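Slavica Gashi, Damir Shehu and Vlasta Vasić
December

Last updated: December, 16:40

4. The open day demonstration

4.1 Setting and visitors

The laboratory trials in Section 3 were made with people who know the system well. We wanted to see the same system in front of people who do not know it, and for this we used the open day of the Zarora building. The demonstration ran in the entrance hall from ten in the morning until five in the afternoon, with one break at lunch. Over the day 438 visitors were registered at the door, and 117 of them agreed to take part in the study. The others could watch freely, and we did not record anything about them.

The task was the one that we call Clatitgate in the earlier sections. A visitor chooses an item, places it at the marked position on the table, and asks for it to be handed over. The arm approaches, takes the item, and brings it to the visitor at chest height. We kept the software version that was used in the laboratory and changed only the speed limit, which was reduced after a discussion with the safety officer of the building, Ileana Husar. She also asked for a second stop button on the side of the visitors, and we think now that this button should be part of every public setup.

4.2 Procedure

Each participant first watched one handover done by a member of the team. Then he or she did three handovers alone. Between the second and the third one, the participant could look at the monitor beside the table, where the wrist view was shown live. We added the monitor to study if people place the item differently when they know what the robot can see. The order was the same for all participants, and this is a limit of the design that we discuss in Section 6.

After the third handover the participant answered a short questionnaire on paper. Damir Shehu stayed with the participants during the whole procedure and read the instructions from a card, so that the wording did not change during the day. Vlasta Vasić wrote the free comments by hand. Many comments were made before the questionnaire, while people were still looking at the arm, and we would have lost these with a form alone.

4.3 What the wrist view showed

Transparent items were the most difficult part of the day. The detector was trained on 2000 wrist views from the Nikolaidis set, and most items in this set have a full, opaque surface. A bottle which is clear at the top and colored below gives two different problems to the detector: the lower part is easy to separate from a white table, but the shoulder and neck let the wall show through. When the wrist is close, the image also loses sharpness, and a printed mark on the side can no longer be used to confirm the item (Figure 4).

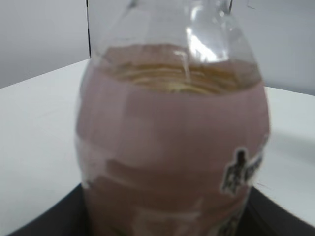
Figure 4. Close wrist view of a clear bottle with pink contents. The neck runs out of the image at the top, and the dark print on the right side is too blurred to read.

In views of this type the detector often gave a box that ended at the top of the colored contents – the clear part was treated as background. For the grasp itself this error is not always serious, because the planned contact is on the body of the bottle. For the handover it matters more. The height of the item is estimated from the box, and a box that is too short makes the arm present the item higher than the visitor expects. In 11 handovers the participant moved the head or the shoulders back at the moment of presentation. All of them were with clear bottles.

Bright reflections had a smaller effect than we expected. A highlight on curved plastic sometimes helped, as it gave the detector a strong vertical edge in a region that had almost no other structure. We do not want to build on this observation, since the light in the hall changed through the day and we did not control it.

4.4 Comments of the visitors

The monitor changed the behavior of many participants. Before they saw the wrist view, they usually placed the item in the way they would place it for another person, with the print turned to themselves. After they saw it, several turned the print to the arm, and a few moved the item further away from it. One visitor said that she felt sorry for the robot – "it stands with its nose on the bottle and cannot read what is written."

Other comments were more practical. People asked why the arm goes so near before it closes, and if it could look from far away first and remember what it saw. Sorin Vlachou had proposed the same change during the preparation at Gada, and we had left it out for reasons of time. The present system does keep the earlier views, but it gives the newest view the highest weight. For clear items this seems to be the wrong choice, and in Section 5 we describe a version where the far view decides the height of the item and the near view is used only to correct the sideways position.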